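Why I threw out seventy-seven runs before lunch

My mother rang in August to ask what it is I do all day now that I've left the lab, and I made such a hash of answering that I promised her I'd write it up properly. So, Mum, put the kettle on. Everyone else is welcome too.

I spend my days collecting examples. The learning system we're bringing along at Hamov doesn't get told how to reach for something. It gets shown, over and over, and each showing is saved as a run: what the cameras saw, where every joint of the arm was, what the gripper was doing. We do all of it in simulation for now, in a room we've come to call Gravville, which has a clock on the wall and a red cart off to one side and a first aid sort of green cross that I've grown weirdly fond of.

I drive the arm myself for most of the runs, with a controller in each hand and a mug of tea going cold just out of reach. Rungnapa Paisan does the rest, and she is far smoother than I am (she learned on a crane game at the shopping centre, or so she claims). You can tell our runs apart at a glance when they're plotted. Hers are lovely long curves. Mine wobble as they come in, then stop for a bit of a think, then go down.

For ages I wanted to tidy mine up. I asked Torunn whether I should filter out the wobbly ones and she said to leave them, please, as long as they got there in the end, and to put more effort into starting from odd positions. If every example begins with the arm in the same nice pose, the system hasn't a clue what to do the first time it finds itself somewhere else. So now I begin folded up, or stretched out, or hanging too far to one side, and I recover from there. It's slower and my shoulders complain, but I enjoy it a good deal more!

The seventy-seven were a different matter. I'd been going since early morning, pleased as punch with my pace, and then Ewan Haldane noticed that the wrist camera's clock had drifted from the others. The pictures and the joint readings no longer lined up. There's no saving runs like that, or at least none of us was keen to try, so into the bin they went, and I went out and bought a very large cinnamon bun.

We'd set ourselves a target of 3000 good ones before the first proper training, and we finished on 3142 after the bad batch came out. Boonsong Prasertsri wrote the little script that checks the timing at the end of each run, and it now beeps at me in the most disapproving way. I've asked him for a nicer beep. He's thinking about it.

I saved a few views while I was at it, so you can see the colour of the place and the arm I've been steering about.

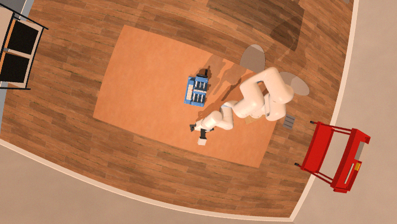
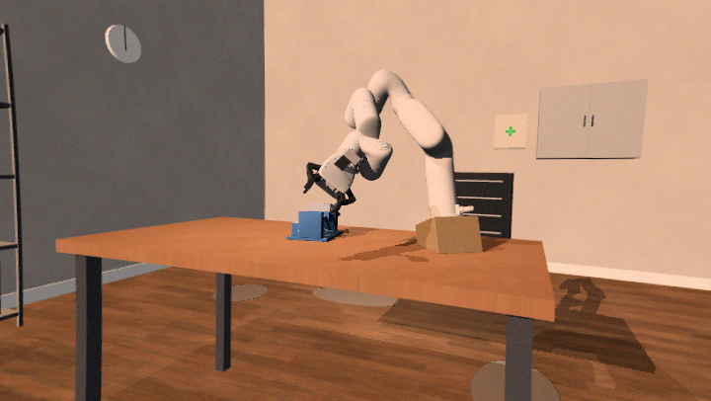
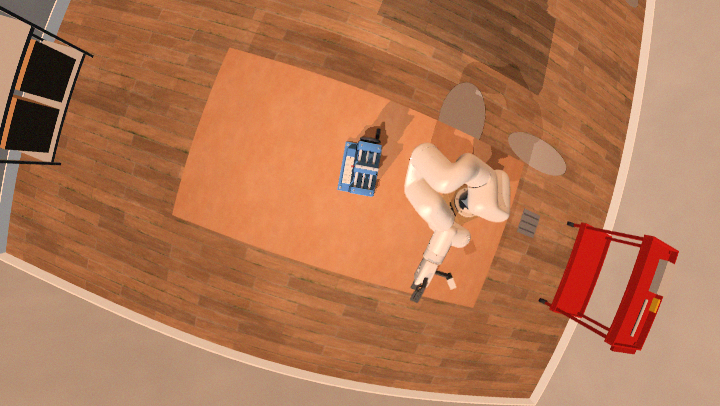 The simulated arm in Gravville, seen from different angles.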